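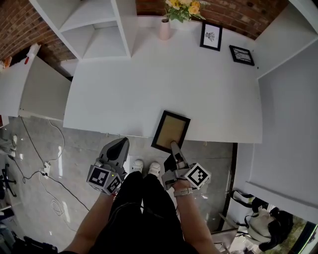
Kapitel 5
Kleine Flächen gestalten: Der Schreibtisch

Ein Schreibtisch ist Arbeitsplatz und Abstellfläche zugleich. Wer ihn einrichtet, muss beides berücksichtigen. In diesem Kapitel geht es um Gegenstände ohne Arbeitsfunktion - Bilderrahmen, Vasen, kleine Andenken - und um ihren Platz auf der Tischplatte.

Eine weiße Platte vor einer roten Backsteinwand verträgt wenig Zusätzliches, weil die Wand bereits Farbe und Muster mitbringt. Schmale schwarze Rahmen mit einfachen Zeichnungen heben sich davon klar ab. Gelbe Blumen in einer blassrosa Vase reichen als Farbakzent aus.

Nathalie Nijs, Einrichterin in Imness, arbeitet immer in derselben Reihenfolge. Zuerst legt sie alle Rahmen flach auf den Tisch, dann verteilt sie die hohen Stücke an der hinteren Kante. Die vordere Hälfte bleibt am Ende frei. Rahmen werden am Rand gefasst, nie am Glas.

5.1 Begriffe
Stellfläche: der Teil der Platte, der dauerhaft belegt ist.
Greifraum: der Bereich, den man im Sitzen mit angewinkeltem Arm erreicht.
Rückkante: die der Wand zugewandte Seite des Tisches.

Die Aufgaben zu diesem Abschnitt stehen auf Seite 156.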